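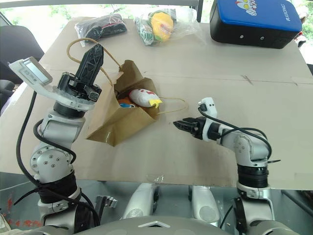 Can a machine do chores yet? (split from the dishwasher thread)

Forum: Home and Small Shop > Automation

mudroom_dave
November 1, 2021

Splitting this off because the dishwasher thread got way out of hand and half of it was my fault.

My claim over there was that we're close. I don't mean close like a butler, I mean close like "I come home and the stuff on the floor is in the bins." Toys, shopping bags, the mail, whatever the kids dropped between the door and the couch. I have two kids and a very small mudroom and I would pay real money for this. People jumped on me and said a machine that can't fold a towel can't do anything, and I think that's the wrong test. Folding is hard. Picking a stuffed animal up and dropping it in a bag is a much easier job, you don't even have to be gentle!

So, where do you all think the line is? What would you trust a pair of arms with today, in your house or in your shop?

tallow_and_pine
Replying to mudroom_dave

You say dropping a toy in a bag is easy, but have you ever tried to do it one-handed with a paper grocery bag? The bag falls over. Then you're chasing it across the table with the toy. I pack orders for a living (candles mostly, some soap) and the bag is the whole problem. The candle just sits there being a candle. The bag folds, slides, crumples, and the handles flop in front of the opening right when you're going in.

My packing helper took a week to get fast at it and she has had hands her entire life.

mudroom_dave

OK fair, but that's why you want two arms. One holds the bag, one does the putting in.

tallow_and_pine

Sure, and now you need two arms that agree with each other. And the one on bag duty has to know how hard to hold. Too hard and you rip the handle off, and those twisted paper ones come unglued if you look at them wrong.

Gillespie Urquhart

I run a small returns counter, so I'll give the shop-floor side. We get soft goods back in clear plastic bags all day long. Socks, hats, kids' stuff. We had a demo in July from a company called Wirel, one arm on a cart, and I went in wanting to hate it and came out in the middle.

Good part: anything in a box, it was fine. Slow, but fine. I could have gone and done something else, and that's the entire point of the thing as far as I'm concerned.

Bad part: clear bags. It would go for where the item was inside the bag and come up with a pinch of plastic, or with nothing at all. The sales guy kept turning the lights down, then up again. Out of 12 bagged items it got 2 without somebody stepping in. Then he switched back to boxes and it looked like a genius again.

So when someone tells me "it can pick things up" my first question is what things.

hexkey_annie
Replying to Gillespie Urquhart

What were they using, suction or fingers? Makes a huge difference with bags.

Gillespie Urquhart

Fingers. He said they had a suction cup in the truck. It stayed in the truck.

hexkey_annie

Ha, OK. I work on conveyor equipment (not robots, but we share a break room with them, so to speak) and I'll say the thing that bugs me about these arguments. Everybody talks about the hand and skips over the mess. A chore is mostly mess. In a factory you spend a year making sure the part shows up in the same spot, same way up, every time. In a living room the stuffed animal is on its face, half under something, next to a cord. You can't fixture a living room.

That said, I'm less gloomy than tallow. Plush is about the friendliest thing you could hand to a gripper. It squishes, so if you're off by half an inch you still get a handful. Put a bit of texture on the finger pads and it isn't going anywhere. Compare that to a wet plate. If I were picking a first household chore it would be toys, no contest, and the dishes would be dead last.
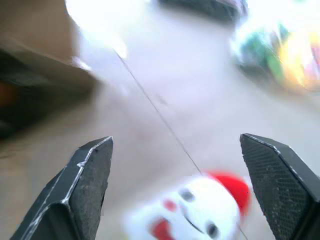 basement_lysenko: Going to disagree with annie on plush being friendly. Getting a grip on it is easy, I'll give you that. Knowing what you've got hold of is the hard part. Grab a stuffed animal by the hat and you've got the hat, and the rest of it swings around and knocks over whatever you packed first. Boxes have sides. A plush toy is a different shape every time you touch it.

(And before anybody asks again, no, I'm not with the Lysenko gripper people, it's a screen name, I've had it longer than they've had a website.)

hexkey_annie

Fine, but who cares if it swings? It's going in a bag. If my kid did it I'd say good job.

basement_lysenko

You care when the bag tips over and the machine keeps loading toys onto the table like nothing happened. Noticing that it went wrong is the part I haven't seen anyone sell yet. My nephew is four and if the bag falls over he stands it back up. Or he yells, but at least I find out.

mudroom_dave

I mean, standing the bag back up could be a trick you teach it, couldn't it? They show these things a job over and over and they learn it. Show it the bag falling over too.

Gillespie Urquhart

How many times is over and over, though? The Wirel guy told me more than 100 tries for one kind of item before he'd promise me anything. I've got 3041 item numbers in my system. You do the math on that, I got depressed and had lunch.

hexkey_annie
Replying to Gillespie Urquhart

It shouldn't be a fresh start for every item number, a hat is a hat. A lot of yours are probably the same thing in another color. But I agree he should have been able to tell you that himself, and it's a bad sign if he couldn't.

quiet_gasket

Long-time reader, first time posting in this part of the forum. I clean vacation rentals and I'd like to speak up for the vacuums. Two of our places have the round Melus ones and they work. They get stuck on bath mats, yes. I pick up the mats before I start it. So it does the chore, and I do a little chore so that it can do the chore, and I still come out ahead by enough time to strip the beds.

I think that's what the arms will be like. You'll set the bag up for it and get the cords off the table and then it will do the dull part. I'd take that deal today if it cost what the vacuum cost.

tallow_and_pine
Replying to quiet_gasket

See, I'd take that deal too, and it's a lot smaller than what Dave was selling in the other thread. If I open the bag, stand it up, and put the candle in front of the thing facing the right way, I've done all of the job except the last four inches.

quiet_gasket

For one candle, sure. If I could set up a whole row of bags and walk off I'd feel different about it.

mudroom_dave

I wasn't selling anything! But OK, I'll move my line a little. Toys into an open bin, wide top, bolted down if it has to be. Not a paper bag. I still say that's close.

basement_lysenko

An open bin I'll give you. Throw a blanket in there and we're fighting again.

Gillespie Urquhart

There's another outfit coming by my counter next month, out of Drivthorpe, and they say they do clear bags. I'm going to hand them the same stuff I gave the last bunch, and I'm the one who gets to touch the light switch. Will post how it goes. If anybody has something nasty they want me to try, put it in here and I'll bring it in.

tallow_and_pine

Paper bag, twisted handles, lying on its side. Ask them to stand it up.

hexkey_annie

One sock, still in the plastic.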